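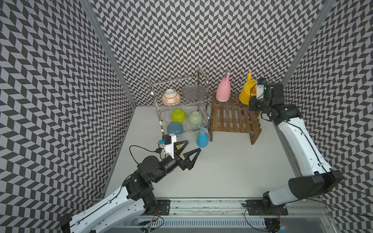
Secondhand household corner at Kostiver to stay open through October

The secondhand household corner at the Kostiver community house will stay open until the end of October, the organizers announced on June 26, 2023. It was first planned for only seven weeks in spring, but the demand for kitchen things and small furniture was bigger than expected.

Residents can bring items they do not need and take home others for a small price. Most of what comes in is for the kitchen: bowls, plates, dish racks, pans, cutlery. Since April there is also a shelf for balcony and plant items, and these are usually sold first.

Sulastri Mandagi started the corner together with her neighbor Zofia Szczepańska. She told us that people often come for one thing and ask for another.

"A man wanted a frying pan and he left with a plant stand and two bowls," Mandagi said. "He had no plants. He came back the week after to ask if we had those too."

Dish racks are the most requested item at the moment. Many of the new apartments on Gunawan Street were rented without a dishwasher, and the kitchens there have a short counter next to the sink. For this reason the two-tier racks are preferred, with a place for bowls on the upper level. The corner sold 38 racks of all types between April and the middle of June, and there is a waiting list with 10 names.
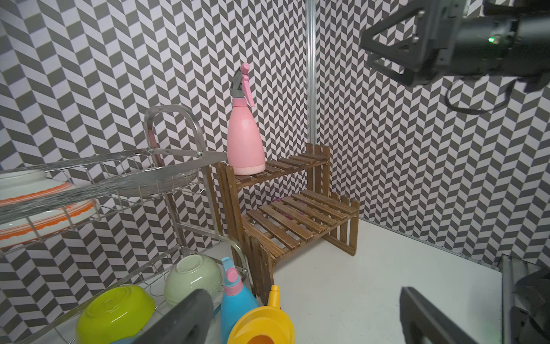
Plant stands are more difficult to get. The wooden ones with slats are popular because the water can run through and a spray bottle or a small pot can be kept on the same shelf. Szczepańska asks the people who donate a wooden stand to check first that all slats are fixed. Stands with a broken leg are also accepted, but they must be marked with a paper note so they go to the repair table.

The repair table is the work of Irfan Ismail, a retired carpenter. He glues and sands the wooden pieces and he changes the screws when they are rusty. He does not paint anything. If a stand is dark from age or from sun, he leaves it so, and he says the buyers like it more this way.

His daughter, Retno Ismail, takes care of the prices. A bowl or a plate costs one dollar, if it has a pattern or not. Glass plates have the same price as ceramic ones. A dish rack costs between four and seven dollars, and a plant stand costs 12. Empty spray bottles are free, but they have to be washed before they are brought in, and bottles that contained strong cleaners are not accepted.

The money is used for the rent of the room and for materials. Until now the corner has collected roughly 900 dollars. A part of this was spent on new shelves from Mevow, a local shop which gave a discount, and on a hand truck for the heavier donations.

Not everybody was satisfied with the first months. Some visitors complained that the room was too full, and that it was not possible to see the things at the back. Fiachra Ní Mhurchú, who lives on the floor above, asked for shorter opening hours in the evening, as the noise of dishes could be heard until late. The organizers agreed, and the corner now closes at 7 p.m. in place of 9 p.m. Ní Mhurchú confirmed that the situation is better.

There are also new rules for the donations. Each household can bring up to 40 pounds of items per visit. Plates and bowls should be wrapped in paper or in a towel, and knives must be in a closed box. Electrical devices cannot be accepted, with or without a cable, and the same is valid for mattresses and carpets. People who want to give a larger piece of furniture are asked to send a photo with the measurements first.

In summer the corner will look especially for dish racks, drying mats, glass plates and soup bowls. Sets do not need to be complete. Single bowls are welcome, and Retno Ismail said that many students prefer to choose four different ones.

A sale of plant items is planned for the first week of October, when many residents bring their pots inside from the balcony. The place for it is not decided yet. It can be the yard of the community house or, if it rains, the hall of the old Trumex building across the street.

Donations can be brought in the morning from 10 a.m. until noon, at the side entrance.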